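Product Review: Stuvmont Workshop Table
Reviewed by Refilwe Coetzee, Furnishings Assessment
10 February 2018

The Stuvmont table was assessed for use in community centres, libraries and shared studios. Four tables were placed with the Gostevia Neighbourhood Centre in August and remained in daily use for the full assessment period. Staff recorded assembly time, stability, surface wear and ease of cleaning.

Assembly requires two people and the hex key supplied. The printed instructions are clear, although the leg bolts are not labelled and two sizes are easily confused. Once levelled, the table did not rock under normal loads. It is heavy, and centres that rearrange rooms frequently should budget for a trolley.

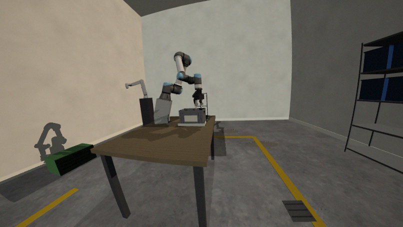 Wooden table with dark grey legs on a concrete floor (computer rendering).

The factory oil finish resisted tea, poster paint and water-based glue when wiped promptly. Permanent marker left a faint shadow on one top, which light sanding removed. The manufacturer recommends re-oiling every 6 months, and assessors consider this realistic for craft programmes. Areti Kokkinos, who coordinates the centre's evening classes, noted that seated adults had adequate knee room but that younger children needed higher stools.

The comparable Lollex table is lighter and folds flat, but flexed noticeably during woodcarving sessions. The Stuvmont is recommended for permanent rooms. Replacement feet are available from the supplier in packs of 12.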